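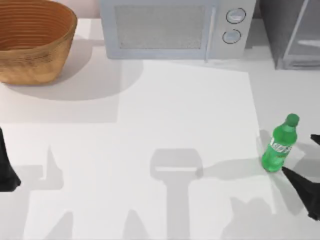

Home Reviews Software Hardware Archive About

Grito Kitchen Pack, tested: a clean kitchen, at last, in a place where I can't eat

2 December 2025

I have wanted a kitchen with this much counter space for most of my adult life. Now I have one. It lives on a graphics card and two robot arms got there first.

Grito is a desktop simulator from Vultetti, and the Kitchen Pack is its first paid add-on. You get a set of countertop scenes, a shelf of appliances and groceries to put in them, a pair of arms with two-fingered grippers, and a recorder that saves whatever the arms do so you can train something on it later. The pitch is that a small shop can practice two-arm kitchen work without buying two arms or, for that matter, a kitchen. I've been running it for 7 weeks on the office workstation, in the hours when nobody else wanted the office workstation, and I have opinions.

Setup

The installer is one file. It asks you where to put things and then puts them there, and I'd like to shake somebody's hand for that. The license step is less charming. You paste a key, the window thinks it over, and then it asks for the key again in a slightly different font. Once you're past that, the scene list comes up and you can have arms moving over a counter before your coffee is cool enough to drink.

The manual is a PDF. It's thorough on the subject of cameras and very shy on the subject of controls. The page on mapping a gamepad says to "assign as preferred," which is the sort of thing a waiter says when he has forgotten your order. I preferred the left stick for the left arm and the right stick for the right arm. I then spent an evening finding out how to tell the program so. (It's under Session, then Input, then a small gear that doesn't look clickable.)

The scenery

Most of my time went into the scene called Long Counter, with a woven basket and a microwave along the back, a glass-fronted gray appliance beside them, and a green soda bottle out toward the front where the right arm can get at it. It's a plain setup and a good one. There's room to work, and the pale surface makes it easy to tell where the grippers are by watching their shadows.

I got fond of the shadows. With the light overhead, the arms throw big soft gray shapes across the front of the counter, and after a few days I was steering by those as much as by the fingers. They're also a decent test for a vision model. Mine spent its first training run convinced that a gripper's shadow was a thing you could pick up. I can't say I blame it. I have reached for worse in my own kitchen before sunrise.

The basket has a nice weave and the bottle has believable see-through plastic, with a cap in a darker green. The microwave is fine. It has two dials, which puts it ahead of mine at home, a machine with a full keypad of which I use the one button that adds thirty seconds. On my copy the dials turn if you can get a fingertip against them. I wouldn't plan a project around it.

What everything lacks is dirt. I understand why a vendor wouldn't want to model crumbs, and there's a "clutter" slider that scatters more objects around, but more clean objects is only a busier showroom. A ring of dried coffee would do more for my training data than another appliance. I'd settle for one sticky patch.

Picking things up

The bottle is where you'll find out whether you like this product. It's tall and smooth, and if you bring the fingers in at a bad height it leans. Catch it right and it comes up nicely. Catch it low and it tips away from you with real dignity and rolls toward the front of the counter, and you get to watch it go over the edge. There's no sound effect. I supplied my own.

Contact is good, better than I expected at the price. I used Karkmont's lab simulator for a couple of years before this and in that one a bottle had two states: on the table, or in orbit. Touch it a hair too hard and it left. Grito's bottle slides, leans, and spins in ways that look like a bottle. When a grip fails, I can usually play the run back and see the reason, and the reason is usually me.

Thin rims are another story. Ask a gripper to take the basket by its edge and about half the pleasure goes out of the afternoon. One finger goes inside, one goes outside, everything looks right, and then the basket shivers. It doesn't fall. It just trembles, like a small dog in a parking lot, until you let go. The release notes call this "residual contact jitter" and say a fix is due in January. Until then I've been pushing the basket with a closed gripper, and it moves along peacefully.

Two arms, one of me

Driving both arms with a gamepad is possible in the way that patting your head and rubbing your stomach is possible. I could do it. I didn't enjoy being watched doing it. What saved me was the hold button, which parks one arm exactly where you left it and hands all the controls to the other. Most of my usable recordings came out of parking the left arm at the side and doing the work with the right, then swapping. Yes, that's a one-arm robot with a spectator. The recordings are labeled as two-arm work all the same, and I've decided this is between me and the dataset.

For better hands there's the Jaidee controller, a pair of tabletop grips sold separately by a company of the same name and supported out of the box. I borrowed a set for the last stretch of testing. They're a real step up. You squeeze, the fingers close, and your wrist angle carries over without any stick gymnastics. They also want a firm desk, and the cable on the left one is shorter than the cable on the right one, a decision I'd love to have explained to me. If you plan to record for more than a few hours a week, get them. If you only want to check that a policy runs, the gamepad will do and your dignity will grow back.

Recording and replay

This part is excellent and I have little to be funny about. Press a button, do the thing, press the button again. Each run is saved with the camera views, the arm positions, and the state of every object, and you can reopen it and move the light or swap the counter surface without driving it all again. I re-rendered one tidy bottle pickup under so many lamps that I came to know it like a song.

Deleting bad runs is also easy. I had use for that.

The one complaint: runs are named by a long string of letters and numbers, and renaming them breaks the link to the replay viewer. Keep a text file on the side. Mine has entries such as "good until the lean" and "do not show anyone."

Support

I wrote to Vultetti twice. The first answer came the next day, was polite, and solved my problem with the double key. The second asked me to send a log file, and then asked me to send the log file. I've sent the log file.

What I'd pay for it

The Kitchen Pack is sold as a yearly seat, and every seat can be active on 2 machines at once. That suited me. A bigger team will want to do some math first, especially as the Jaidee grips aren't included in any bundle I could find.

Good: contact physics, shadows, replay, the hold button.
Less good: controls documentation, trembling basket, file names, the gear icon.
Missing: crumbs.

Score: 7 out of 10. I'd move it up a point if the January update calms the basket down, and I'll run the same pickups again when it's out. My own counter, meanwhile, has a toaster, a stack of mail, and just enough room left for one plate. I haven't tried to put an arm over it.

Shares 2 Comments 7

Contact the reviews desk | © 2025 All rights reserved | Back to top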